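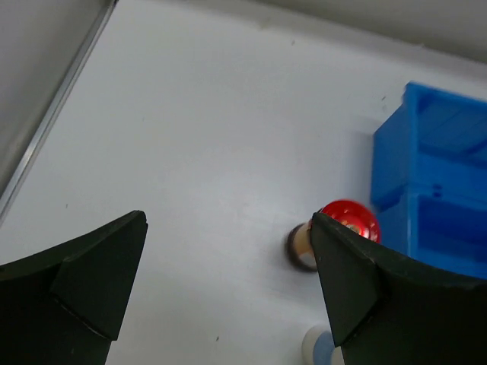 Grarnedlow Shared Workroom: Bench and Storage Refit
Progress report to the Moya Small Works Fund
Period covered: March to June
Prepared by: Innes Tennant
Checked by: Priya Lyons

1. Status

The bench work is complete. The storage work is partly complete and is running behind the program in the application. Labeling has started at Grarnedlow and has not started at Todton. Spending is inside the approved total, with one transfer between budget lines requested in section 7.

The scope has not changed from the version approved by the Fund: replace the worn work surfaces, put small stock into open compartment bins at the point of use, and write a return procedure that a user can follow without staff present. The Gevetdale store stays as the bulk holding point and receives no new furniture under this grant.

2. Work surfaces

The old tops were dark and had been patched several times. Small fasteners and offcuts were hard to find on them at the end of a session, and the patch edges caught on fabric. The new tops are flat, smooth and white. Metal edge strip has been fitted where a top would otherwise end in a bare edge, and the tops in the corner positions sit close to the light gray walls.

Five benches have been refitted. All were leveled after fitting and checked again after a month of normal use. One bench at Todton had dropped at the window end and was shimmed. The floor there is uneven and the shim should be treated as permanent.

Small dark specks show up readily on the white surface. This was the purpose of the color choice, but it has changed how the benches are cleaned. Users previously brushed a bench once at closing. They now tend to wipe it between jobs, and cloth use has gone up. Cloths are being charged to the consumables line.

Marks that do not come off with a damp cloth are logged on the bench sheet. The entries so far are mostly pen ink and one shallow knife cut. A cutting mat is now kept at every bench and the induction sheet tells users to put it down before using a blade. No top has needed replacement.

The joint between the bench top and the edge strip collects fine dust. The weekly clean now includes running a soft brush along the joint. Liquid cleaner should not be sprayed directly at the strip, and the cleaning sheet has been reworded to say so.

3. Compartment bins

The application allowed for closed drawers. Following the trial described in the previous report, this was changed to blue plastic bins with open compartments set one above another. The change was agreed with the Fund in March. The bins stand directly on the bench top toward one side, leaving the main part of the surface free for work.

Open compartments were preferred for three practical reasons recorded in the trial notes. Contents can be checked without opening anything, an item can be returned with one hand, and a bin can be carried to the sink and washed. The drawback is that dust gets in. Compartments holding adhesive pads or lubricated parts are therefore lined, and the liner is changed when the contents are topped up.

The order was for 82 bins across the two workrooms. Of these, 11 are still outstanding with the supplier. The delivered bins were checked on arrival for cracks, rough molding and distortion. Rejected units were exchanged before the delivery was signed off and are not part of the outstanding quantity.

The outstanding bins are all intended for Todton. Until they arrive, the affected stock is held in its original cartons on the lower shelf, and the carton position is shown on the bench sheet. This is workable but slower, and returns to cartons are less reliable than returns to bins.

4. Sorting and allocation of stock

All loose stock at Grarnedlow was taken out, sorted and either allocated, moved to Gevetdale or discarded. The allocation list now has 239 lines. Each line gives the item, the compartment, the fill level at which it should be topped up, and the person who may approve a substitute.

The following rules were used:

Items used at most sessions go in an upper compartment.
Heavy items go in a lower compartment, whatever their frequency of use.
Items that look alike are not placed in adjoining compartments.
Nothing is stacked above the lip of a compartment.
Mixed or unidentified items go to the sorting tray and not into a bin.

The third rule caused the most rework. Metric and inch fasteners had first been placed side by side for convenience, and the returned stock was mixed within two weeks. They are now on separate benches. Priya Lyons re-sorted the affected compartments and the repeat check in June found no mixed stock in them.

The fourth rule is the one most often broken. Overfilled compartments shed items onto the bench top when the bin is moved. Top-up quantities for bulky items have been lowered, which means more frequent trips to the shelf. Whether the new levels are right will be known after the fall intake.

Stock sent to Gevetdale was boxed by type and entered in the bulk list. The bulk list and the allocation list are separate files at present. They use different item names in places, and this has already produced a duplicate order of picture hooks. The names will be aligned before any further bulk purchase.

5. Labels

The first labels were printed on paper and fixed with clear tape. The tape lifted at the corners after washing. A replacement label on coated stock has been in use at Grarnedlow since May and has held so far. It carries the item name and the allocation line and nothing else. An earlier version with a small drawing of the item was dropped because the drawings were too small to be read at arm's length.

Label position is still not consistent. Some users find a label on the compartment lip easier to read, while others want it on the front face. Both positions are in use and will be compared at the next stock check. Labels will not be printed for Todton until a position has been settled.

6. Return procedure

The return procedure has been cut to a single side and is posted at each workroom door. In its current wording:

Clear your work from the bench top.
Put each item back in the compartment shown on its label or on the bench sheet.
Place anything you cannot identify in the sorting tray.
Brush the surface toward you and pick up any hardware before emptying the pan.
Wipe the bench top with a damp cloth.
Return the bin to the side of the bench if you have moved it.
Initial the bench sheet.

Compliance is checked from the bench sheets and by a visual check at closing. Evening sessions are weaker than daytime sessions, mainly on the last two steps. The evening closing time has been left where it is, but the reminder is now given at 8:45 p.m. so that there is time to finish.

The sorting tray is emptied weekly. At first it filled up with ordinary stock whose labels had come off. The volume dropped once the coated labels were in use. What remains is largely donated hardware brought in by users, and a notice asking them to hand this over at the desk has been posted.

7. Budget

Work surfaces: complete, within the approved line.
Edge strip and fixings: complete, slightly over. Additional strip was bought after one length was cut short.
Bins: ordered in full, with the balance payable on delivery of the outstanding units.
Labels: over the approved line as a result of the change to coated stock.
Consumables: within the line, rising.
Drawer hardware: unspent following the change described in section 3.

We ask the Fund to approve a transfer from drawer hardware to labels and edge strip. The transfer does not alter the total. A line-by-line statement with receipts has been sent separately.

8. Open issues

Delivery of the outstanding bins. The supplier has given a delivery window but not a date. If the window passes, the order will be split and the balance bought elsewhere in the same size. A mixed set would be avoided if possible, as the allocation list assumes equal compartments.

Bin movement. A loaded bin slides on the smooth top if it is pulled from the upper part. Thin non-slip pads are under test on two bins. Fixing the bins down has been ruled out, since they need to be removed for washing.

Item names. See section 4. Innes Tennant holds this action.

Todton floor. Outside the scope of the grant. The condition has been reported to the landlord.

9. Next period

Receive and check the outstanding bins. Settle the label position and print the Todton set. Align the allocation list with the Gevetdale bulk list. Complete the non-slip pad test and fit pads throughout if the result is satisfactory. Carry out a full stock check at both workrooms after the fall intake and report top-up levels against the figures in the current list.

Questions on the stock lists should go to Priya Lyons at the Grarnedlow desk. Questions on the budget transfer should go to Innes Tennant.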